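Umo learns to stack, one pull on the joystick at a time
Posted 25 August 2023 by Rania El Idrissi

Hi again! If you're new, I'm Rania, and I spend most of my working life at Plilico steering a simulated arm called Umo with a controller in each hand. We record what I do, and the learning side of the team trains on it. I've been meaning to put up a gallery page since July, and I'm starting it small.

A bit about how a session goes. I sit down, load the block task, and drive the arm myself until the task is done or I've made a mess of it (both happen, a lot). Every run gets saved as a demo. We have 503 good ones so far and the goal is 2000, so yes, my thumbs are going to be busy! On a good morning I get through 32 before I need coffee.

The Drellport office does it differently. They have a real arm and they just grab it by the wrist and walk it through the motion. I tried that on my visit and loved it – you feel right away when you're pushing too hard. With the controllers I get none of that, so I go by what's on screen. Shadows help me more than I ever expected. When the dark shape and the thing I'm reaching for start to line up, I slow way down.

We switched to the Zerouali controller mapping this summer, which puts up and down on the left trigger. It took me 17 runs to stop going the wrong way. Now I can't go back to the old one, my hands refuse.

More pictures will go up as I sort through the recordings. I want to get some of the two-handed tasks in next, and maybe a few of my worst drops if the team lets me. Click for the larger size, and leave a comment if you drive an arm too, I'd love to compare settings.

Simulator view: the arm's shadow on the pale surface, with a corner of the white block at lower right.
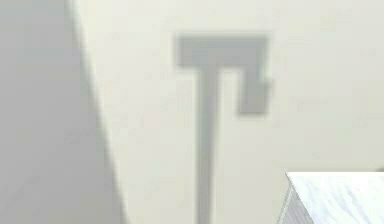
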